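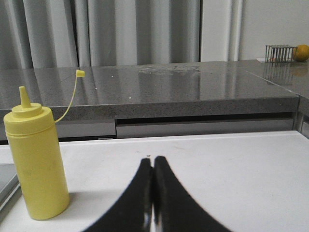
How to dye a faded cotton shirt at home

I love a good colour refresh, and a tired white or cream shirt is the best place to start! Cotton and linen drink up dye beautifully. Polyester doesn't, so check the label first (the stitching is often polyester too and will stay pale, which I think looks great on a collar).

Weigh the shirt dry. Powder dyes go by fabric weight, and my old Wesby shirt needed 2 sachets of the Flatance indigo to get a proper deep blue. One gave me something closer to school uniform.
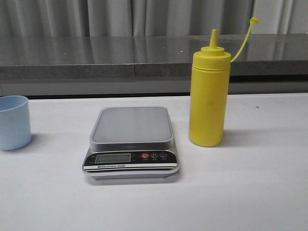 Cup, kitchen scale and yellow squeeze bottle.

Wash the shirt without softener and leave it damp. Dissolve the powder in a little hot water, stirring until there are no grains left, then top up the bucket with warm water and add the salt.

Now in it goes! Keep it moving for the first nine minutes – that's when patches happen – and then give it a stir every four minutes or so until the hour is up. Wear gloves. My friend Ankica Perić didn't, and had blue thumbs until Friday.
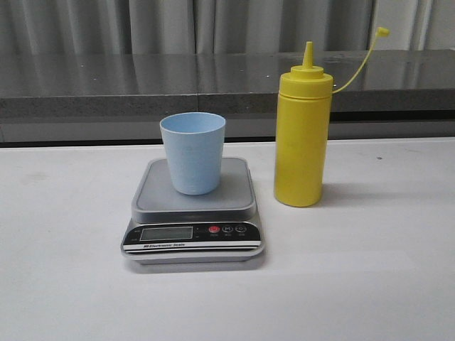 Rinse in cold water until it runs clear, which can take ages with dark shades, so put some music on. Then machine wash it on its own and dry it away from the sun.

Swapping the buttons finishes it off wonderfully. I used tortoiseshell ones, 99p a card, and wore mine with wide cream trousers and flat sandals all through May. Wash with darks for the first few wears.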